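Chapter 4
Sleep in the First Year

I wrote this chapter last, and I put it off for weeks. Sleep is the subject parents ask me about most, and it's the one where I feel least like an expert. My own daughter woke up every 2 hours until she was nearly walking, and I was teaching a class on infant rest at the time!

So let's start with what we mean by "sleeping through." When my co-teacher Domenica Lehner and I asked parents in our Wednesday group, we got a different answer from almost everyone. For some it meant midnight to five. For others it meant seven to seven without a peep (those parents looked suspiciously fresh).
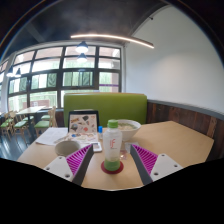 A newborn's sleep comes in short stretches, day and night all mixed up, and the stomach has a lot to do with it. Small babies need to eat often. Over the first months the stretches get longer - usually at night first, if you're lucky - and naps slowly settle into some kind of pattern. Then a tooth comes in, or you travel, and off you go again.

In this chapter we'll look at 3 things: how sleep cycles change as a baby grows, what a bedtime routine can and can't do, and how to read the sleep log in your workbook. Please fill in at least a few nights of the log before you get to the second section. Scribbles are fine - mine had oatmeal on it. 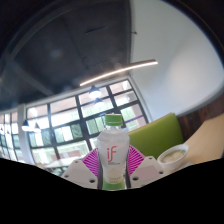
Fig. 4.2 What appears to be coconut water in a clear bottle with a green cap.

Key words for this chapter: sleep cycle, night waking, nap transition, settling.

Last updated: October
Contact Suvent Learning | Copyright Suvent | Back to top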